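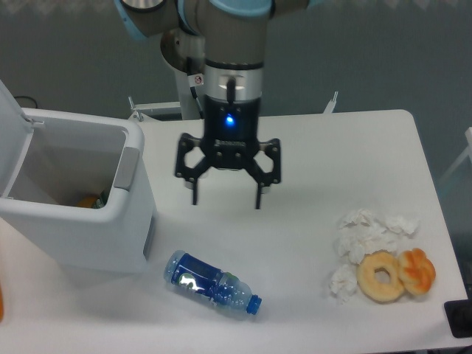 Snack leftovers next to the lidded bin.

I have been trying to sort out the trash situation in my workroom since October, and I think it's finally settled enough to write down.

The room is upstairs at the back of the house. For years the only trash can on that floor was in the bathroom, so whatever I ate or drank while working stayed on the table until I went downstairs. I don't mind a bit of mess, but tissues spread. You put down one and by evening there's a pile, and then a doughnut ends up on top of the pile and you have to decide if you still want it.

The first thing I bought was an open basket from Bolley. It was cheap and it held plenty, but it stood on the floor, and I either missed it or forgot it was there. It's in the hall closet now with umbrellas in it.

What I use now is a small white bin with a hinged lid that sits right on the table, on the left side. I had my doubts about a bin on a table. It takes up room, and my friend Bianca Avram told me she would never eat next to one. With the lid down it's just a white box, though, and I stopped noticing it after a few days.
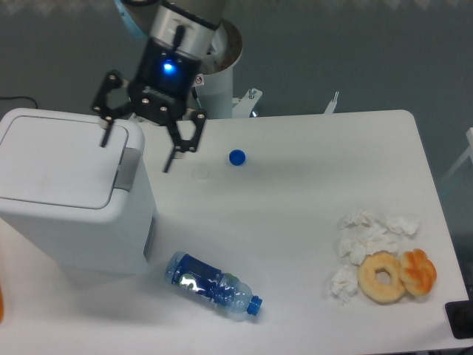

The bottle caps are what got me to change how I do things. I used to throw bottle and cap in separately, and the caps always got away from me. I'd find them behind the printer, or under the radiator, or in one case in a shoe. Iulian Husar, who I used to share an office with, screws every cap back on before the bottle goes anywhere. I do that now too, with the odd stray. Our pickup takes them either way, so check yours before you copy me.

Bottles don't go in the table bin at all. It's too small, and one bottle on its own would fill most of it. They lie on the table until I'm done, then they go down to the recycling with me.

The rest of the routine is short. Food scraps and tissues go in the bin during the day and the lid gets closed. Before I go down for dinner I wipe the table with a damp cloth and take the bag out if there's food in it. If it's only paper I leave it another day.

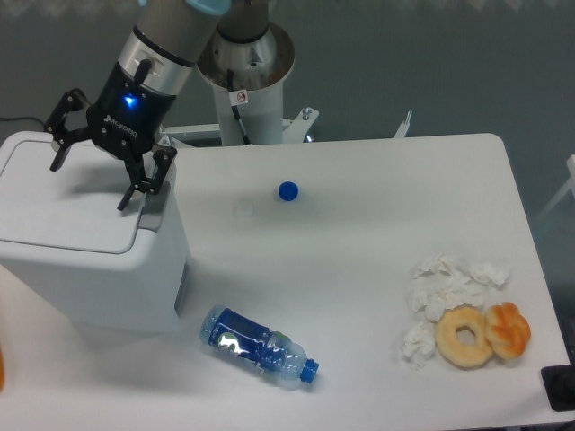 I've tried two kinds of liner. The Graltotine ones come 20 to a roll and are a little short, so the edge slips down inside when anything heavy lands on it. The Zudeck ones come in a box of 200 and fit properly once you fold the top over the rim. They make the lid sit slightly high - not enough to bother me.

I still haven't found a good way to clean the seam around the lid. Crumbs and sugar get into it and a cloth only pushes them along. An old toothbrush works better than anything else so far. If you have a bin like this and know a quicker way, leave a comment.
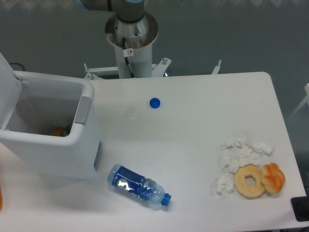
Lid up, with the tissues and pastries still to deal with.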